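Posted in October
By Štěpánka Štěpánek

ACCEPTANCE

The contract ran to 57 clauses, and Kvido Kollár had been sent to Zirkgate to sign against clause 8. Clause 8 said that the Gredavier hand tool would be accepted when an untrained person had used it to record 300 demonstrations of a household task, and the recordings had passed the supplier's own checker without manual repair.

He was the untrained person. Blackwood, who paid for the kit and would pay for the next lot if he signed, had chosen him on the grounds that he worked in purchasing.

The Troruvance engineer met him at the goods entrance and gave him a form for the car park. She had a cold. She took him upstairs to a bay with curtains on three sides and showed him how the tool went in the hand.

"Grip here. The trigger closes the fingers. Don't squeeze at the end of the travel, it makes no difference and your wrist will hurt by the afternoon."

"What am I recording?"

"Tidying a shelf. One object per recording. Start with the tool back from the furniture, go in, grasp, lift, put down, come back out. Then press with your thumb and wait for the tone."

He asked what happened if he dropped something.

"Keep the recording and mark it as a drop. Clause 31."

He had read clause 31. It said that failed attempts were to be kept and labelled, and that they did not count towards the total. He wrote the number on the back of the car park form and sat down to read the quick start card, which had been translated from a longer document and lacked a step between four and five. He noted that as well. The engineer said the missing step was to check that both markers on the finger blocks were clean, and that everyone did it without being told.

"I wasn't going to," said Kollár.

She fetched a cloth.

The first recordings were slow. He approached too low and the fingers met the edge of the shelf. He approached too high and the pads closed on air. By the twentieth he had stopped looking at his hand and was looking at the space between the fingers, and the tone came at regular intervals.

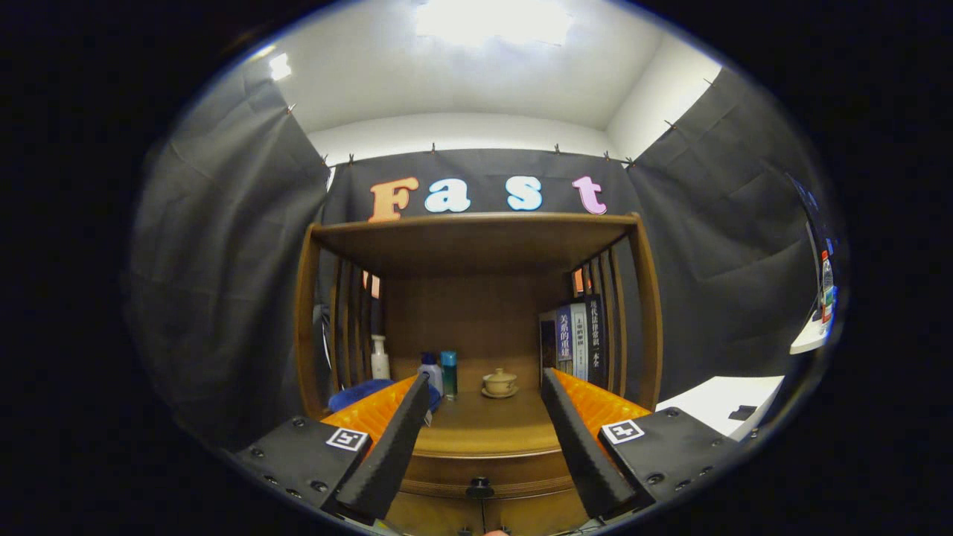
Does the tool need power at the fingers?

The fingers are closed by the trigger through a mechanical linkage, so the only part that draws power is the recording unit.

Kollár had put that question in writing a month earlier, and the answer had come back in those words. He found now that he believed it. The pull on the trigger was the same at the start of the session as it was before lunch, and the ribbed orange pads gave a little before they held. He tried the pump bottle by the neck and then by the body. The body was better. He tried the lidded tea cup and left the saucer where it was, and marked one drop, from a height of nothing much. The books were the worst of it. A book wanted to be tipped before it was pulled, and the tool had no opinion on the matter. He had to learn to tip it.

At 2 o'clock the checker rejected nine recordings in a row. The engineer read the log standing up.

"You're coming out too fast. It loses the position and can't get it back."

"Is there a speed in the contract?"

"There's one in the manual."

"The manual isn't annexed."

She considered this, and blew her nose. He considered it too. If he stopped there, he could write that the kit had failed under a condition the buyer had not been told of, and Blackwood would have a reduction on the second lot of 2000 pads. It was the sort of thing he was good at. He looked at the log, where the nine lines were all the same length and all carried the same code.

"I'll do them again slower," he said. "You'll annex the manual."

"I'll ask."

"And put the step back on the card."

He reached the total after six, with the building's heating already off. The checker passed the last batch and printed a line saying so. Kollár read the line, initialled it and copied its reference into the box for clause 8, where the space provided was too short. He continued down the margin.

The engineer asked how his wrist was.

"Clause 44," he said. It dealt with wear.

She held the door for him with her foot, the tool in one hand and its case in the other. The barrier at the car park wanted the form, and the form had his notes on the back. He copied them on to his sleeve of receipts before he fed it in.

Related stories
The Calibration Plate
Spare Parts, Sunday
A Quotation Valid for Thirty Days
Return to Depot

Contact the editor | Copyright remains with the authors | Back to top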